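Trurkeck Pet Goods Co-operative
Equipment planning meeting, 2022-01-13
Minutes written by Niilo Suominen

Present: production (2 persons), purchasing, quality, maintenance. The Riihimäki office joined by telephone from item 2.

1. Minutes of the last meeting

Accepted with one correction. The quote from Buvadico was for the arm only, and the controller was a separate line. This was written wrongly as one price.

2. Trial of the sorting cell

Production reported on the trial of picking shaped pieces and putting them in the cutout board. The fingers on the gripper are the old black ones. The present task is one bone-shaped piece, taken between the two fingers and placed in the opening of the same shape. Production would like to go on with this piece until the end of the trial and not change to a new shape every week, as was done in the autumn.

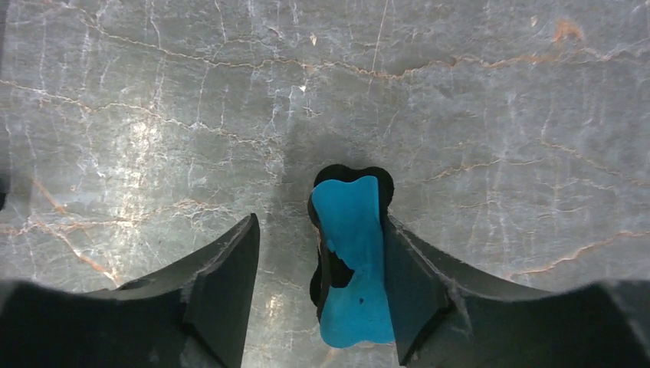 Quality asked if new fingers can be bought before the budget is closed. Purchasing has a price of $668 for one pair from Endisska, with delivery in three weeks. Maintenance thinks it is better to buy two pairs at the same time, so that the cell does not stand still when one pair is worn. There was a discussion of the finger surface. Two persons wanted a rubber cover, one was against it for the reason that the cover must be changed often and this work is not in anybody's plan.

Decided: one pair is ordered now from the running budget. The second pair is moved to the June budget. The rubber cover is not ordered.

3. Fixture for the board

The board has a smooth, shiny surface and gives reflections in the wrist camera. Purchasing asked for a matt board from two suppliers, but only one has answered. Niilo will telephone the other one. Riihimäki reminded us that the position of the board must be the same after each change, and asked for a simple clamp or corner stop. Maintenance can make the corner stop in our own workshop, so no money is needed for that except material.

It was asked also if a lamp with softer light would be cheaper than a new board. We do not know this yet. Maintenance will borrow a lamp from the packing hall and try it before the next meeting.
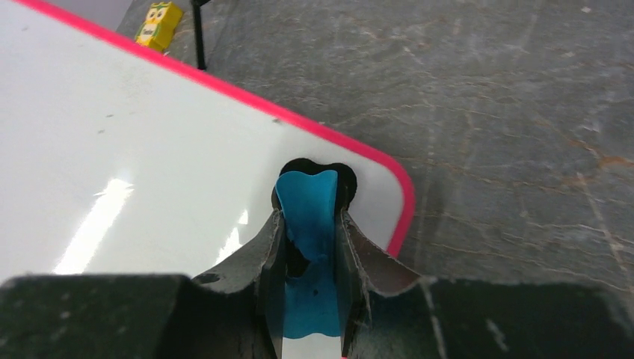 4. Budget for the second cell

The second cell was planned for this year with the same arm as the first one. The total offer from Buvadico is now higher than it was in the autumn, and freight is not included. Purchasing proposed to divide the cost in two parts:

Part one: table, safety fence and cabling, $3,080. To be paid before June.
Part two: arm and controller, after the trial report is accepted.

Riihimäki supports this order, but wants to see more than 7 full working days of results from the first cell before part two is signed. Production found this fair.

Decided: part one is approved. Part two stays open.

5. Spare parts and service

The service contract was not discussed fully. Maintenance will send a list of spare parts to all, with prices where they are known. Please answer to the list by e-mail.

6. Other matters

The key to the tool cabinet should be returned to its hook after use. Next meeting is in the same room, the time will be sent by purchasing.

Actions
Purchasing: order of one pair of fingers, Endisska
Niilo: call to the second board supplier
Maintenance: corner stop, lamp test, list of spare parts
Production: trial report, first version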